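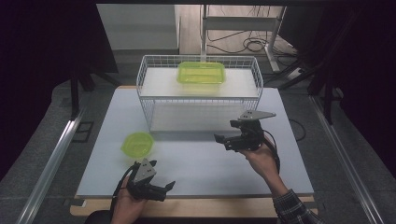
Lime green container on the wire basket, matching bowl on the left.

Call for players: paid feedback group on betting app limits (Damdale and online)

Hi! I run a very small research outfit called Drosley (it's me, plus whoever I can talk into helping that month), and I'm looking for people who bet on sports, even just a little, to spend some time with me in July talking about deposit limits, time-outs and all those pop-ups asking if you'd like to take a break.

I've been betting small on basketball and hockey for years, and I've set a weekly limit on every app I've used. I've also raised that limit at stupid moments, usually during a third period. So I got curious about what makes people set a limit in the first place, what makes them stick with it, and whether the screens where you do it make any sense to a normal person. Most of what I've read on this was written by people who sound like they've never had five bucks on an overtime goal, and I'd love to hear from people who have.

What you'd be doing

There are 4 sessions, one a week, and each runs a little over an hour. In the first one we just talk: what you bet on, how you keep track of it, what you like and can't stand about the apps you use. In the second and third I'll show you mock-up screens from a test app called Pendo and ask you to find things, change things and complain out loud. There's no real money in Pendo and you can't win or lose anything on it. The last session is a group chat with up to 5 other players, and if groups aren't your thing, tell me and we'll do that one by ourselves.

In between I'll ask you to keep a short diary. A couple of lines on your phone is plenty, and "didn't bet this week" is a perfectly good entry!

Who I'm looking for

You need to be of legal betting age where you live (I'm in a place where that's 18, but go by your own local rules, please) and you need to have placed at least one sports bet in the past year. Parlays, props, a season-long futures ticket you forgot you had, it all counts. I'd especially like to hear from people who mostly bet on smaller stuff like lacrosse, darts or women's soccer, and from anybody who switched over from paper tickets at the corner store.

Please sit this one out if you work for a sportsbook or a casino, or if you're currently self-excluded or trying to stop. We'll be looking at betting screens for long stretches and I don't want to put that in front of you.

Pay and practical stuff

You get $400 for the whole thing, paid after the last session by bank transfer or check. If you drop out partway you get paid for the sessions you did. In-person sessions are at the Qiu Building in Damdale, second floor, starting at 6:30 p.m. (street parking is free after six, and there's a bus stop right outside). Online works too, on a laptop with a camera.

I record the audio so I can write it up later, then I delete it. Your name won't be in the report, and neither will anything about how much you've won or lost unless you tell me that's fine.

How to sign up

Use the contact form on the Drosley site and put "July players" in the subject line. Tell me what you bet on, which apps you use, and whether you want Damdale or online. Two or three sentences will do. I answer everybody, though it can take me a few days during the playoffs.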